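Review: Clarnileck two-arm kit, one semester in

Posting this for any other club thinking about the Clarnileck. We're a student robotics club, 17 members, and we bought ours used from Wiltton in April. Paid extra for the finger set. Worth it, see below.

Setup. Two evenings. Manual is 131 pages and the part you need is on page 99, so start there. Calibration is fiddly but it holds. Cables are a pain -- they loop out past the wrists and you will be re-clipping them every session.

We're using it for the packing task in the Irkach student challenge. Phone, box, trays, two arms. Sounds easy. It isnt. 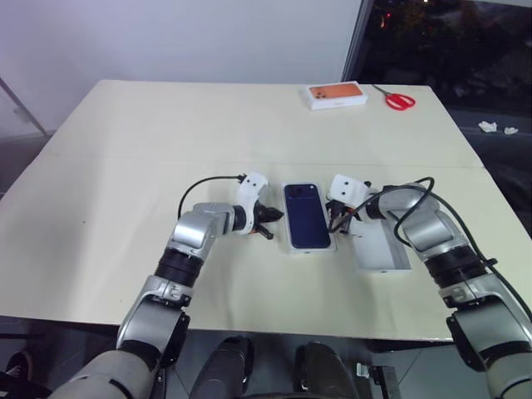 Grippers first. The pointed fingers are the best thing in the kit. Thin enough to get at the rim of a shallow tray, and they don't chew up cardboard much. Flat phone on a flat table is still the hard one though. We lost most of a month to that. Linnea Bråten wrote our approach angles and she'd tell you to come in lower than the manual says, she's right.

Wrist cameras are ok. White housing, bolts on quick. Glossy tabletop gives them trouble under ceiling lights, so we turn down the exposure every time. Would be nice if it remembered the setting. It doesnt.

Software, meh. Records fine, replays fine, but both arms on one timeline gets laggy after 50 takes or so and you have to restart. Save often. We had a Sandberg single arm before this and the software there was nicer, but one arm is one arm.
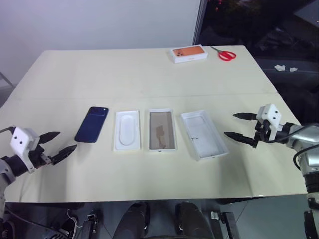 Packing task: phone, tray and open box parts between the grippers, closed box at the back.

Other gripes. Power bricks are loud. Spare fingers only come in pairs. The e-stop cord is too short if you like to stand at the far side of the table, we bought an extension.

Support answered us both times, same day, actual useful answers.

Would I buy again -- yes, used, with the pointed fingers. Not at the new price. If your club only does pick and place with blocks get the Sandberg and keep the change. 4 out of 5.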